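Visit report: open day at the Mirkano workshop, Plosstead
Group 3. Written by Do-yoon Ki

In June our group went to the open day of Mirkano in Plosstead. The purpose of the visit was to see how people teach a robot to handle soft things, which is the topic of our project.

Our guide was Edmund Piątek. First he gave a talk of 40 minutes about their software, called Erley. It learns from recordings that a person makes with a gripper held in the hand. For the task of folding cloths they have 133 recordings until now. I asked if this is enough, and he answered that for one kind of cloth maybe yes, but for a new cloth he would not promise.

After the talk we went to the demonstration. The cloth was laid flat on the floor, and the fingers of the gripper have ribs, so they can bend around an object.
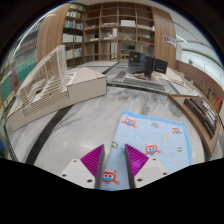

Fig. 1. Hand-held gripper with its finger tips just above the light blue cloth.

Xavier from our group noticed that the floor is shiny, and we discussed if reflections can disturb the camera. We did not get a full answer to this. I will write to Mr Piątek before our next report.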